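Kit pince parallèle Hollon pour bras de bureau, version atelier

Référence : HOL-208
Fabricant : Hollon
Disponibilité : en stock, expédition depuis Weltedton
Livré non assemblé

Le kit Hollon s'adresse à ceux qui construisent leur robot à deux bras chez eux ou dans un atelier partagé. Il comprend la pince, son boîtier, la carte de commande et les fichiers de simulation de la pièce d'essai. Les bras ne sont pas fournis. Le montage se fait sur tout poignet compatible avec la platine Torvik. Pour les autres poignets, une platine d'adaptation est vendue séparément.

Contenu du kit
- 1 boîtier de pince
- 2 doigts longs et 2 doigts courts
- 1 carte de commande Torvik avec son câble
- 1 sachet de visserie
- 1 notice de montage en français
- accès au dossier de simulation (scène, modèles des doigts, réglages de départ)

Caractéristiques
Masse de la pince montée : 187 g
Longueur du câble : 2 000 mm
Alimentation : 24 V, non fournie
Liaison : USB
Logiciel : Kumden, version libre

Simulation avant montage
Le dossier contient une pièce meublée avec un bureau en bois, des poutres et une porte. On y règle l'ouverture des doigts et la hauteur des poignets avant de brancher quoi que ce soit. Les vues se lisent depuis la pince ou depuis la tête du robot.
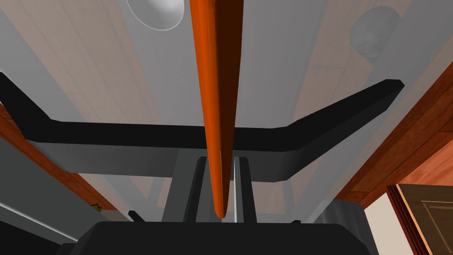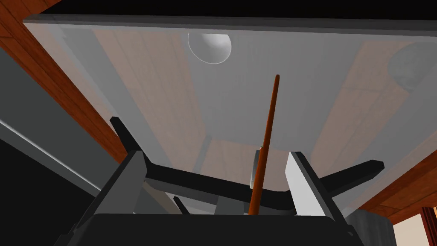
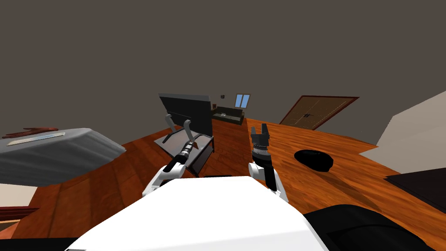 Rendus de simulation. Les deux premiers sont pris au niveau de la pince, avec la tige orangée ; le troisième depuis la tête, les deux bras au-dessus du bureau.

Montage
1. Fixer la platine sur le poignet avec les quatre vis courtes.
2. Passer le câble dans le bras avant de poser le boîtier. Une fois le boîtier vissé, le passage n'est plus accessible.
3. Poser les doigts sans serrer, fermer la pince à la main et vérifier que les faces se touchent sur toute la hauteur.
4. Serrer, puis brancher la carte.
5. Lancer l'étalonnage dans Kumden. La pince s'ouvre et se ferme trois fois. Garder les mains à distance.

Si les doigts se croisent légèrement à la fermeture, desserrer celui de droite et reprendre à l'étape 3.

Compatibilité
Les anciennes cartes Torvik fonctionnent après mise à jour du micrologiciel. Les doigts de la première série Hollon ne se montent pas sur ce boîtier, l'entraxe des vis a changé.

Pièces détachées
Doigts, vis et câble sont disponibles à l'unité. Indiquer la référence HOL-208 à la commande.

Garantie et retours
Un an sur le boîtier et la carte. Les doigts sont des pièces d'usure et ne sont pas couverts. Les kits entamés ne sont repris que si la carte n'a pas été branchée.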